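Chapter 7
Planning the Equipment Budget

After reading this chapter, you should be able to separate purchase price from total cost, prepare a station-by-station equipment list, and decide which items to buy first.

Most first budgets for an automation project are built around the robot arm. The arm is the largest line on the quote, so it gets the most attention. The smaller lines are where plans go wrong. Grippers, spare finger pads, cables, power strips, tables and chairs are often left for later, and later they come out of a fund meant for something else.

Wycliffe Shirima, who planned purchases for the Jolska project, began with one work station. He wrote down each item an operator would touch or sit on, then each item that needed an outlet. Only then did he ask Comutov and Ondieki for quotes. His first list came to $2508 without the arm. The hand-held grippers were entered as a pair, with a separate line for replacement pads.

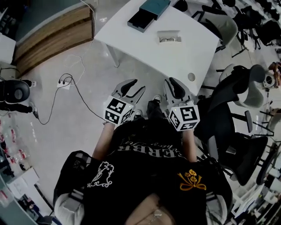
Figure 7.1 An operator seated at a work table with a hand-held gripper in each hand. Marker patterns are printed on the cube mounts.

A station like the one in Figure 7.1 has costs in three groups. Hand equipment wears and has to be replaced. Furniture lasts for years but takes up floor space, which may carry its own charge. Power and cabling cost little to buy, but changing them after the room is in use takes staff time. Enter each group on its own sheet.

Spare parts need a rule. On the Jolska project, any part priced under $121 was bought with one spare. Anything over $1000 needed a second quote and a written delivery date. Parts between those amounts were left to the station lead.

Section 7.1 covers the station list. Section 7.2 compares buying with leasing, using the terms Anar offered in February. Worksheets for both sections are at the end of the chapter.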